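Divance Ticket Kiosk - Set-up Guide for Park Operators
Section 4: Season Passes and Timed Entry

Last revised 14/01/2023

Complete Section 3 (network and printer) before you start. You need a supervisor login and the site code printed on your Divance welcome letter. The screens shown are from the Trosbridge edition. Parks on the Resulska edition have the same menus in a different order.

4.1 Adding a pass type

1. Sign in at the kiosk and tap Back Office.
2. Tap Products, then Passes, then New.
3. Type the pass name as guests should see it. The limit is 34 characters, including spaces.
4. Choose the first and last valid dates. Most parks end the season in September.
5. Enter the blackout dates, if any. Leave the field blank if the pass is good every operating day.
6. Tap Save. The pass stays hidden from guests until you publish it in 4.3.

Note: You cannot change the valid dates of a pass once one has been sold. Retire the pass and create a new one.

4.2 Setting up timed entry

Timed entry limits how many guests can book the same arrival window. It applies to day tickets and to passes marked Reservation Required.

1. From Back Office, tap Entry, then Windows.
2. Set the length of each window. The default is one hour.
3. Enter the capacity. A new site is loaded with 140 guests per window.
4. Tap Copy to All Days, or open the calendar and set days one at a time.
5. For special event days, tap the date and choose Override. Overridden dates show in orange.
6. Tap Save and wait for the green check mark.

Caution: Lowering the capacity does not cancel bookings already made. If a window is over its new limit, the kiosk stops selling it, but every guest with a booking will still scan as valid.

4.3 Publishing

1. Tap Products, then Review.
2. Read through the prices and dates - this is the last screen before guests see them.
3. Tap Publish and enter the supervisor PIN.
4. Buy one test pass using the Test Card button. Scan it at the gate reader.
5. Void the test pass before opening.

If the gate reader shows error 3202, it has not picked up the new product list. Restart the reader and scan again. If the error comes back, check the cable between the reader and the Shakya gate controller.

4.4 Adding an attraction tile

Attraction tiles appear on the guest home screen and can link to a show, a ride or an add-on ticket.

1. Tap Display, then Tiles, then Add.
2. Choose a picture in landscape format.
3. Type a title and pick the page the tile opens.
4. Tap Preview.

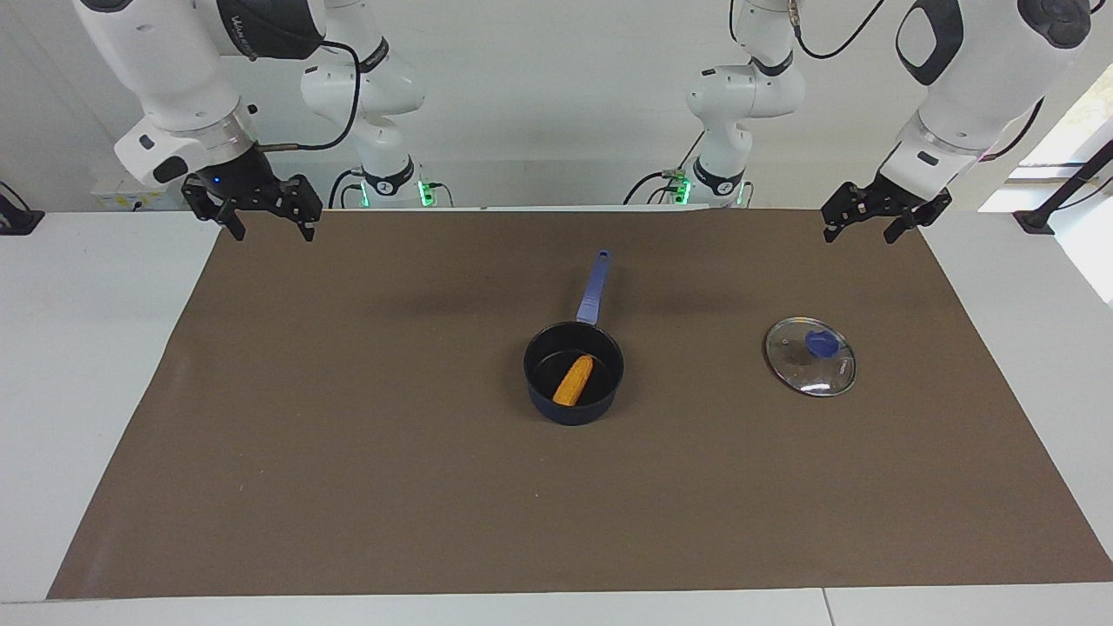 Fig. 4-4. Two robot arms with a saucepan and an ear of corn.

5. If the preview looks right, tap Save. Drag the tile to change its place on the home screen.

Note: Tiles do not need to be published. They go live as soon as they are saved.

Continue to Section 5, Refunds and Exchanges.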